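# Murko PG-2 parallel gripper

*Two-finger electric gripper for light arms. Sold by Cundomine as a single unit or as a matched pair.*

The PG-2 is made for small arms which work with household objects. It closes straight, both fingers move the same distance, and the finger blocks can be changed with one hex key. Most customers put it on a pair of arms that share one table, and we test it the same way before we recommend it for any task.

For the kitchen test we prepare a table with plates, mugs, racks, a toaster oven and one apple. The objects are ordinary on purpose. A plate rim is thin and hard, an apple is round and slippery, and a mug handle leaves little room for the second finger. If a gripper is good with only one of these, we want to know it before you order. 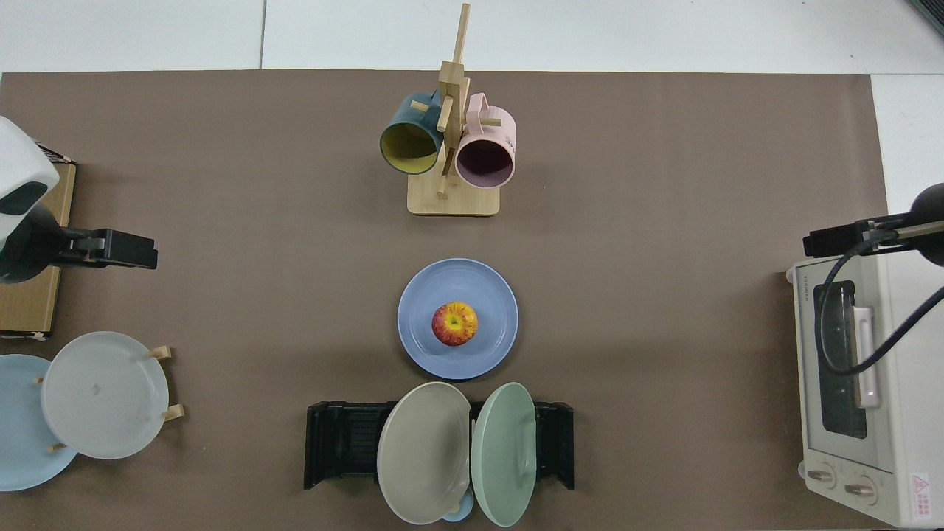

*Kitchen test table from above, one gripper at each side.*

## What is in the box

- Gripper body with flange adapter
- 2 standard finger blocks, black
- 6 screws for the fingers, 2 of them spare
- Cable, straight plug
- Printed safety sheet

The controller is not included. The PG-2 works with the Utach and Xie controllers. Please write in your order which one you have, as the plug is different.

## Grip on round objects

With standard fingers the apple is the more difficult object in the set. The contact area is small, and too much force leaves a mark on the skin. We recommend to start with low force and to raise it in small steps until the fruit does not turn between the fingers. Close the gripper at the widest part of the fruit. If you close above it, the apple is pushed down and out.

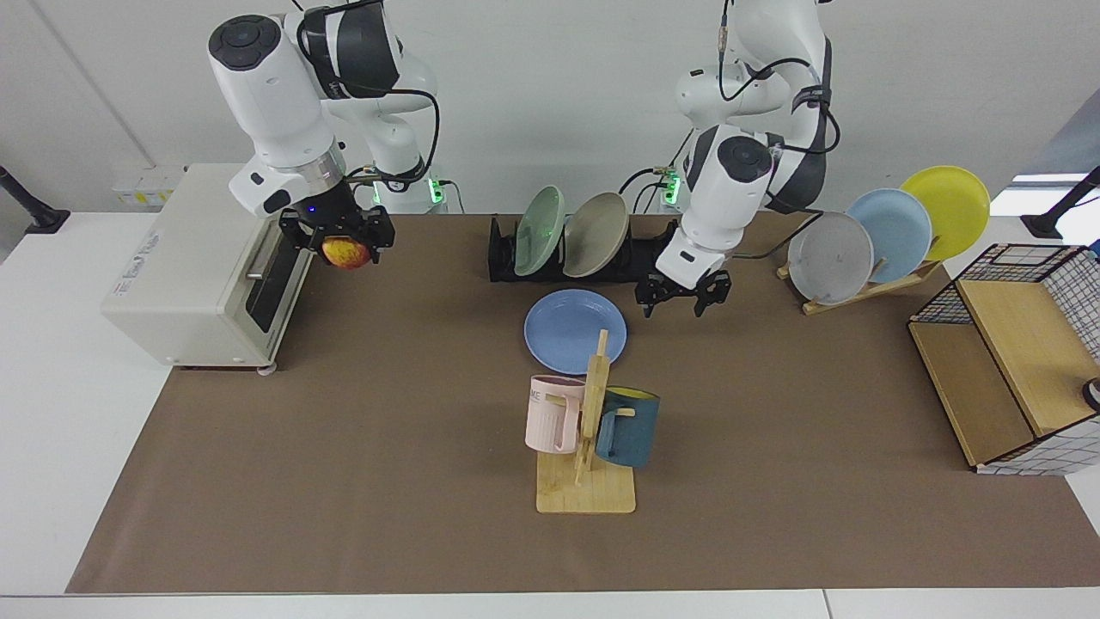
*Apple between the fingers, in front of the toaster oven. Second gripper open.*

For soft fruit we also sell the padded finger set. The pads are fixed with two screws and can be washed by hand. They make each finger thicker, so do not use them for plates standing close together in a rack.

## Grip on plates

Plates need good position more than force. The fingers must come down over the rim with one finger on each side, and in a full rack the space between two plates is narrow. Open the gripper only as much as you need, because a wide opening will touch the next plate. If your rack holds the plates at a slant, turn the wrist to the same angle before you go down. 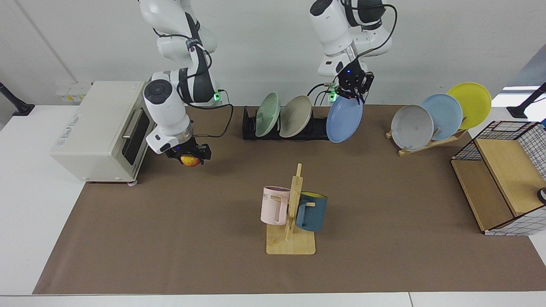
When both arms are working, set the force separately for each side. Our first test program had one common value, and it was a bad compromise: too high for the fruit and too low for a heavy plate. Slamet Lumenta changed this in August, and the current setup file has two values, named *left* and *right*. If you still use the old file, please ask us for the new one.

Check also the cable. Leave a loop long enough for the full turn of the wrist, but keep it away from the fingers – a cable that hangs low can catch on a door handle or on a peg.

## Compared with the PG-1

| | PG-1 | PG-2 |
|---|---|---|
| Finger change | Two tools | One hex key |
| Separate force for each arm | No | Yes |
| Padded fingers | No | Optional |
| Body length | 158 mm | 158 mm |
| Force steps | 6 | 16 |

The body length is the same, so an existing mount for the PG-1 can stay on the arm. The fingers are not exchangeable between the two models. 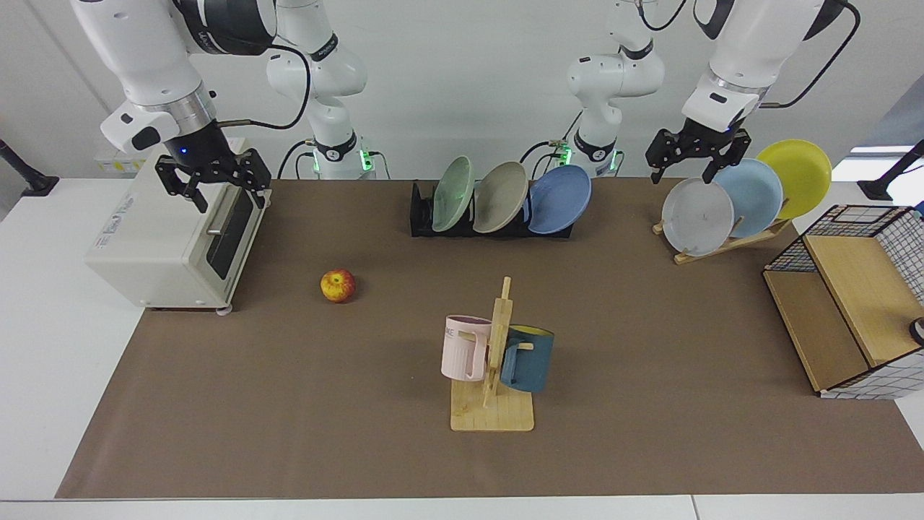
**Cundomine – Gripper Testing Department**

## Before you order

Send us a list of the objects you want to pick, with the size and weight of each one. A photo with a ruler next to the object is very helpful. We will answer which fingers we would use, and we will also say if we think the PG-2 is the wrong choice. For large bowls and closed boxes a wider gripper is usually better.

Spare finger blocks are sold in pairs. The padded set is ordered separately, also when you buy the matched pair of grippers.

*Page updated Friday, February 23, 2018.*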